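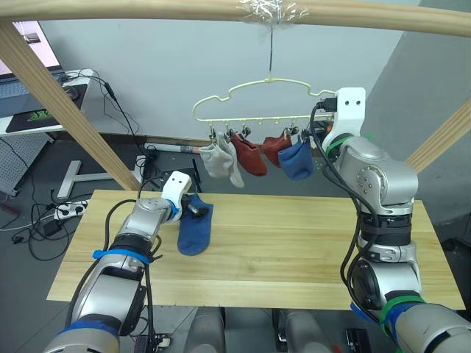
Slide 1. Thank the Sernolham library for the room. The talk is on saving water at home, mostly in the laundry. Start with the street survey: 700 homes asked, and most people guessed their water use far too low. Then small loads. Four socks on a clip hanger is a sink wash – no machine needed. Pause for questions on hand washing.

Slide 2. Read out the meter figure from our own house, 2,274 gallons for July. Say that it was a dry month and we watered the beans. Kanako Minami's chart goes up next. Leave it up while people find their bills.

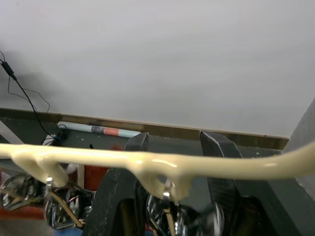

Slide 3. The bill again – point to the line marked "base charge." It stays the same whatever you use. Leaks come after that. Toilet first, then the outside tap. Dye test takes five minutes. Hand out the tablets, one per household.

Slide 4. Sign-up sheet is by the door. Next talk is on rain barrels.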